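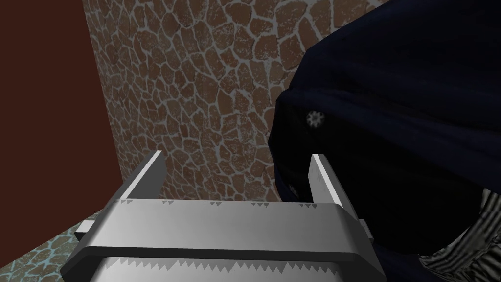 Figure 2. Rendered view with light gray surfaces and a serrated strip near the lower border.

3.2 Naming of gray shades

The second part of the study concerns the words which speakers use for light and middle gray. In the earlier work of our group (Lemieux and Chan) it was observed that bilingual speakers in Rarkville give more different names to gray than to any other color without hue. We wanted to know whether this result holds also when the speaker has no time to compare the shades side by side.

We collected 906 answers in October, all of them spoken and later written down by two listeners. Each speaker saw one painted card at a time, on a neutral table, and was asked to say the first word that came to mind. The cards were prepared by Normand Lévesque, following the Singhal order from light to dark. Answers with more than one color word, such as "silver gray" or "gray like ash", were kept as they were spoken and were not shortened.

The simple word "gray" was the most frequent answer for the middle cards. For the lightest cards the answers were much more divided. Older speakers preferred "silver" or "pearl", and the younger ones often said "white" and then corrected themselves. We kept the corrected word for the main table, but the first word is given in the appendix - it can be of interest for those who study hesitation.
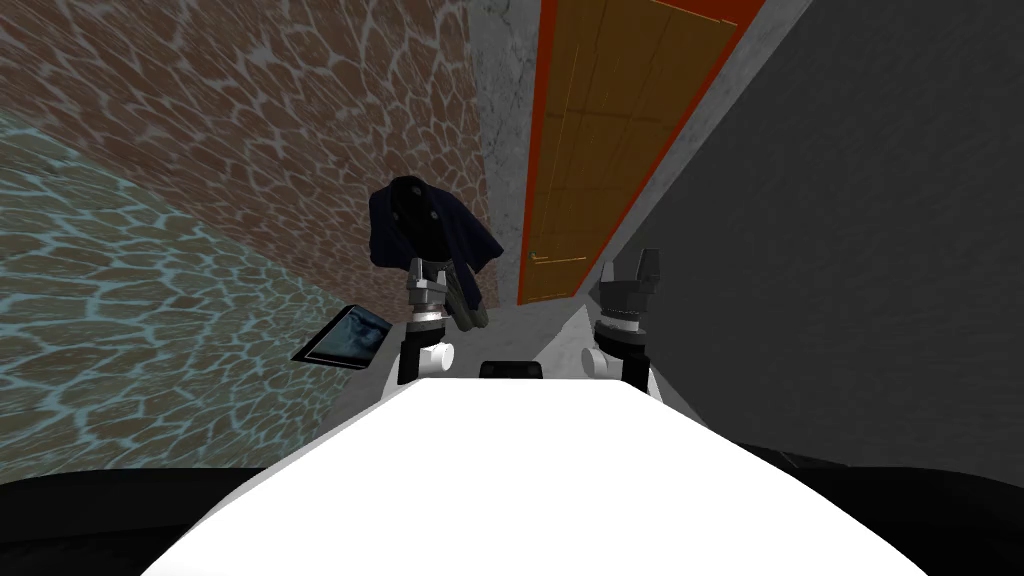

A difficulty appeared with the speakers who had learned French at home and English at school. Several of them used "gris" for the darker cards only, and changed to English for the light ones. It is not clear to us if this is a matter of vocabulary or of habit. Sheldon Desjardins suggests that the light shades are learned later, through words for paint and clothing, and so they stay in the language of the shop. Our data do not permit us to decide this point.

The two listeners disagreed on 90 answers. Most of these were cases where "slate" and "slight" could not be separated by ear, as in "slight gray". Such cases were given to a third listener, Réjean MacPherson, and her decision was taken as final. The answers for bluish cards are treated in Section 3.3.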